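Resources > Prellance Cell Guide > Part 2: Before You Order > 2.3 Planning the Equipment and the Budget

We use cookies to remember your language and your place in the guide. By continuing to read you accept this. Accept | Settings

2.3 Planning the Equipment and the Budget

This section is for the person who must prepare the purchase of a one-arm work cell with the Prellance control package. It comes before the installation section because most of the expensive mistakes are made before any box is opened. Please read it to the end before you ask for quotes. The steps are in the order in which we recommend to do them.

You will need: a drawing or sketch of the room with measurements, a list of the objects the arm must handle, the name of the person who approves spending, and one computer on which the Maihi simulator can run. You do not need an arm for any step in this section.

NOTE: Prices in this section are in US dollars and without tax. Your local dealer can have other prices. Write the dealer's price in your plan, and not ours, when the two are different.

2.3.1 Describe the task

1. Write the task in one sentence. "The arm takes a cup from the counter and places it on the shelf" is a good sentence. "The arm helps in the kitchen" is too wide, and no dealer can make a quote from it.

2. Make a list of every object the arm must touch. For each object write the weight, the widest part, the narrowest part, and the material of the surface.

3. Mark the heaviest object. Add the weight of the gripper and of anything fixed on the gripper. The sum must be lower than the payload which the arm manufacturer gives for full reach. Many data sheets print the payload for a comfortable position near the base, so ask the dealer in writing which one you are reading.

4. Mark the widest object. Compare it with the opening of the gripper. If the object has a handle, decide now if the arm will hold the body or the handle, as this can change which fingers you order.

CAUTION: Do not plan the payload to its last gram. Keep a reserve of 500 grams for cables, a camera holder, or longer fingers that you may add later.

2.3.2 Measure the place

5. Measure the work surface: the height from the floor, the depth from front to back, and the free length. Measure also everything that stands on the surface and will stay there.

6. Choose where the base of the arm will be. There are three usual choices: on the work surface, on a pedestal on the floor in front of it, or on a rail. A rail is the most expensive and should be your choice only if the task cannot be reached from one place.

7. Draw a circle on your sketch with the reach of the arm, with the center at the base. All objects should be inside this circle, at least 60 millimeters from its border. Close to the border the arm is almost straight, and it has few ways to turn the wrist.

8. Mark all doors, drawers and walkways which the circle touches. A door that opens into the circle needs a door switch, and the switch belongs in the budget (see Table 2-A).

9. Check the floor. A pedestal must stand on a hard and level floor and must be fixed with bolts. Mats and carpets have to be cut out below the pedestal plate. If you rent the building, ask the owner for permission to drill before you order the pedestal version. One of our customers waited from April to the end of the summer for this permission, with the arm already delivered.

2.3.3 Try the layout in simulation

The Maihi simulator is included in the trial license of Prellance, and the trial is long enough for this work if you have your measurements ready. We recommend very strongly to do this part. The trial costs nothing, while moving a fixed pedestal costs a new set of anchors, a repaired floor and usually one lost week.

10. Open Maihi and choose New Room. You may start from one of the supplied rooms and change the measurements. The kitchen room is a good start for any task with a counter, also if your real place is a laboratory or a packing table.

11. Load the arm model which you want to buy. If you compare two arms, make two copies of the room. Do not exchange the arm inside one room, as the saved positions will not be converted.

12. Place the base where you marked it in step 6. Place the objects where the real ones will stand.

13. Move the gripper by hand control above each object, with the fingers pointing straight down. Then lower it to the height where it would close. Write in your plan "reached" or "not reached" for each object. 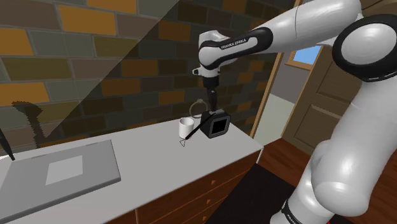 14. Repeat step 13 for the place where each object must be put down. Many users test only the picking side and forget this one.

15. Look at the arm from the side and from behind during every move. The gripper is rarely the part which makes the problem. The elbow needs much more space than people expect, especially when the base is on the floor and the arm must go up first and then down again to the surface.

16. If one or more objects are "not reached", move the base in steps of 25 millimeters and try again. Change the height of the base only after you have tried to move it sideways. Pedestals are sold in fixed heights and a special height has a longer delivery time.

17. Save the final room with File > Save Plan. The plan file can be sent to the dealer together with your request for a quote. Dealers for Veltthorpe stands can read it directly.

NOTE: The simulator calculates reach and collisions correctly only if your measurements are correct. It does not know how slippery your cups are, and it does not know your floor. A good result in Maihi means that the layout is possible. It is no guarantee for grasping, and you should still plan time for tests with the real objects.

2.3.4 Prepare the budget

18. Copy Table 2-A into your own spreadsheet and fill in the right column with your dealer's prices. The lines with a printed price are sold by us and are the same for all customers in the country.

Table 2-A. Budget lines for a one-arm cell

Arm with controller: dealer's price
Gripper, if not included with the arm: dealer's price
Extra set of fingers: dealer's price
Veltthorpe stand or pedestal plate: dealer's price
Anchors and drilling: local contractor
Prellance license, first year: $400 per month
Emergency stop, second unit: $60
Door switch, each: $25
Evivness cable set: $500
Risk assessment by a qualified person: local price
Training, two operators: dealer's price
Transport and insurance: dealer's price

19. Decide on the second emergency stop. One unit is delivered with most arms. If a person can stand at a side of the cell from where the first unit cannot be reached, the second one is required and must not be removed from the budget to save money.

20. Ask for the risk assessment price early. It is the line which is most often missing. The assessment is made for the complete cell, with your gripper, your objects and your room, so the certificate of the arm does not replace it.

21. Separate the costs into "once" and "every year". The license, the yearly inspection and the finger pads come back every year. Some organizations pay these from a different account, and the person who approves the arm may not be allowed to approve the license.

22. Add a reserve line. We do not give a number here, as the rules of each organization are different. Please do not hide the reserve inside other lines. When a dealer's price goes down you will not remember where it was.

CAUTION: Do not order the arm and the stand from two dealers without comparing the hole pattern of the base and the hole pattern of the plate. Adapter plates exist, but they raise the base and so they change the result of section 2.3.3. If you must use an adapter, put its thickness into the Maihi room and repeat steps 13 to 16.

2.3.5 Ask for quotes

23. Send the same request to at least two dealers. Include the task sentence, the object list, the plan file and the date on which you want to start work in the cell.

24. Ask each dealer to answer these points in writing:

- delivery time for the arm, and separately for the stand
- what is included in the controller box, cables too
- length of the warranty and who pays transport for a repair
- whether a replacement arm is available during repair
- the electrical connection that must be ready in the room

25. When the quotes arrive, compare them line by line with your copy of Table 2-A. A cheaper quote is often one in which the gripper or the cables are absent. Write a zero only where the dealer confirms that the item is included.

26. Keep the quotes together with the plan file. The installer will ask for both in Part 3.

2.3.6 Order of purchase

We suggest to order the stand and the anchors first, then the arm, and to start the paid license last. The paid license begins on the day of activation, and it is not useful to pay for months in which the arm is still in transport. Plans made with the trial license stay readable and can be opened later with the paid one.

If your organization has to spend the money before the end of the budget year, you may buy the license without activating it. Ask for a "sleeping key" when you order. The key must be activated within one year.

For questions on this section write to the planning desk, to the attention of Elínborg Brøndum, and attach your plan file. Questions without a plan file can be answered only in a general way.

Continue with Part 3, section 3.1, when the stand has been delivered and the floor is prepared.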